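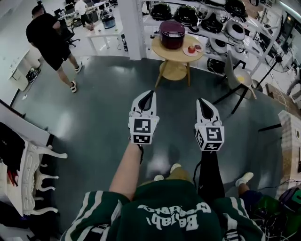 Who should be able to throw out a recording when the gripper drops out halfway through? The person holding the gripper, on the spot, without asking anyone.

I say this after a bad month at Protero, where we collect hand-held gripper data for kitchen tasks. Rice cookers, plates, fruit, the usual. In January the right-hand gripper on one of our sets began to lose its signal for a moment when the wrist turned hard. The jaws still closed. The log said they hadn't. Played back, an apple rose off a plate in an open hand.

We recorded 1000 takes on that set before anyone pulled the files and looked. We kept 900. The rest had a gap in the jaw signal, and sorting them took two people most of the week.

The fault itself was dull. A cable had worked partly out of its connector under the sleeve. Amanuel Hailu found it in a few minutes by bending his arm and watching the readout. What bothers me is that the operators had felt it. One of them told me the cable had been tugging at her elbow for days. She had no button for that, and her shift was measured in finished takes, so she finished takes.

Our answer so far has been a filter. Retix, the script that checks uploads, now rejects any file with a gap longer than 2 frames. I'm glad to have it. But it runs at 9 in the evening, after the people who could explain a bad take have gone home, and it can only catch the kind of fault we have already had once. A loose jaw or a marker rubbed dull will get by it.

I would put a discard pedal on the floor at every station — a cheap one — and stop counting discards against anyone. Some good takes will be lost. The team on the Wada project worries people will stomp on it whenever they fumble a lid. Maybe they will. I would still take a smaller set I can trust, and so would whoever has to train on it.

The cable now has a clip. The pedal is still a line in a budget request.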